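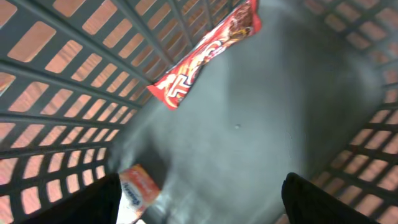
Snacks in a gray plastic basket, with plenty of room left over.

Home Search this site Opinion Food Letters

In praise of the half-empty snack basket

I have come around, slowly and with some grumbling, to the idea that a snack basket ought to have a good deal of bare floor showing. For years mine was heaped so high that the things at the bottom went stale in the dark, and every January I'd dig out nearly 30 wrappers and wonder who on earth had bought them all (I had, of course, mostly at Preda on the way home).

Now I put out six things at most, and often only a couple. A plain plastic basket with slotted sides suits me better than the lidded bins they sell at Tretness for $28 — you can peek through the walls from across the kitchen and know what you've got. My family complained for a while that it looked stingy. Maybe it does! But they finish what's there, and then somebody asks for crackers by name, and I find I rather like being asked.

Share 200 Comments 28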